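Kitchen rules for gripper work

My short list, for anybody running grippers around food at home. I've broken every one of these at least once!

Wipe the finger pads before and after, with dish soap and a barely damp cloth – never spray the arms.

Stove off while you practice. Cold pan, cold burner, and a person's hand near the stop button.

Bread tears if you squeeze like you mean it, so start with the lightest grip that holds and work up (I keep a stale loaf just for this).

Raw meat gets its own set of pads. Mine live in a jar marked MEAT in huge letters.

Stop after 32 pickups and check the screws. They do creep loose.

And please, eat a fresh slice, not the practice one.
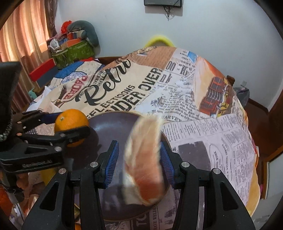
Svenja Gruber: I'd add one about sleeves and apron strings. Tie everything back before you switch on.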